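Teaching the Arnura Hand to Hold Thin Curved Parts
By Seon-mi Do, updated Aug 2, 2025

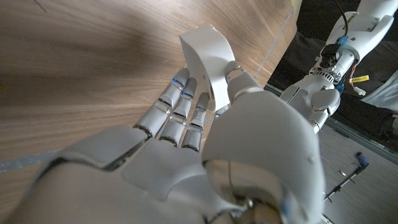 If you bought the Arnura hand kit from Tatumero, chances are you got the basic grasps going on your first evening and then hit a wall, as I did, with anything thin and bent. Cups are easy. Blocks are easy. Covers and shells are a whole different animal, and I spent more evenings on them than I care to admit (my family has been very patient!). The grip I finally settled on has the fingers on the hollow side of the part and the thumb across from them, with the white shell standing upright, close to the wood. Keep that arrangement in mind as you go through the steps, and please do take your time with them.

What you'll need
The right hand, already calibrated, the Petrauskas control software, and one curved plastic part you don't mind scratching. A plain wooden surface works well. I'd stay away from glass for your first tries.

Step 1. Open the grasp editor and start from the preset called Soft Pinch. Save a copy under your own name before you touch anything, so you can always get back to where you began.

Step 2. Set the closing force to 18 on the 100-point scale. I know that sounds timid, and you'll be tempted to go higher, but a thin part will flex long before the hand complains.

Step 3. Stand the part on its edge and bring the hand in slowly with the fingers nearly straight. Stop when the fingertips are just short of the inner curve.

Step 4. Close the fingers first, and let the thumb follow after a delay of 4 tenths of a second. If the thumb gets there early it pushes the part over, and you'll be standing it back up all afternoon.

Step 5. Lift a little, wait, and set it down again. I run this 16 times in a row before I trust a new setting. If the part turns in the grip, move the thumb target toward the middle finger and try again.

Step 6. Save the grasp and write down which part it was for. Mine are in a notebook, with coffee stains and all.

The Haddale rubber tips, sold separately, do help with slick plastic, though you'll want to redo Step 2 once they're on. I plan to add a page on two-handed passing in September.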